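Wednesday, May 6, 2026

Morning

I woke up before the alarm and I stayed in bed listening to the rain. Today I wanted to write in this book before dinner, because in April I wrote almost nothing and now I cannot remember half of the month. So I am sitting with my tea and I try to put the day in order.

At work I am still busy with the jars. Leandro asked me on Monday if it is not boring to think so much about small jars. I told him no, and I meant it. When I was a child my grandmother kept everything in glass: cloves, buttons, the sugar for visitors. She had one shelf only for the small ones and I was not allowed to touch it. Maybe this is why I like them.

Our order from Lozano came with 16 pieces more than we paid for. I wrote to them to say so. They answered very kindly that we can keep them, so now there is no excuse if somebody breaks one. I washed a part of them by hand before lunch. The water in the back sink needs a long time to become warm, and my fingers smelled of lemon soap until the evening.

Maite prefers to dry them upside down on a cloth. I prefer to dry them with a towel at once, because the drops leave marks on the glass. We do not agree about this and we have stopped discussing it — she does hers and I do mine.

On the big brown table there was one small clear jar in the centre, by the square transparent plate, with a round beige disc on its top. The metal tray with the ridges was lying on the table too. I like how clear glass looks on that brown. At home my table is white and glass almost disappears on it.
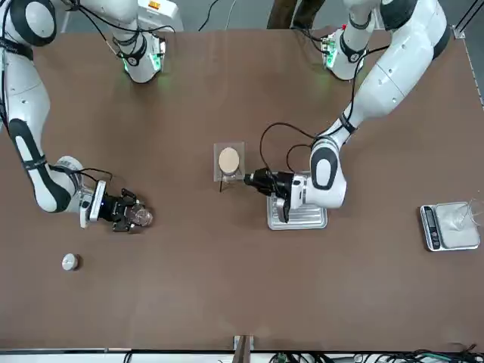
Afternoon

I ate my soup with Maite in the small kitchen. She is reading a novel called Lilach and she told me the whole first part, also the things I would prefer to discover alone. I said I would borrow it when she finishes. I think I will still enjoy it, I forget stories quickly.

After lunch I made labels for the shelf. My handwriting was good for the first ones and then it became worse and worse, so I stopped and continued with the list for Conau. They want to know which sizes we use and how many we will need until the summer. I wrote 400 and then I was afraid it was too much. Leandro looked at it and said to leave it, so I left it.

I also looked for the word for the person who makes glass. It is "glazier" for windows and "glassblower" for jars and vases. I have mixed them for years and my friends never corrected me!

Evening

I took the bus as far as Grorketti and bought bread, onions and 2 lemons. The rain had stopped and I walked the last part. My left shoe lets the water in, I must take it to be repaired this week.

At home I moved the cinnamon and the pepper from their paper bags into old jam jars. One lid does not close well. I put it at the back, where I will surely forget it.

Tomorrow I must telephone my sister before nine, and ask Leandro for the key of the cupboard.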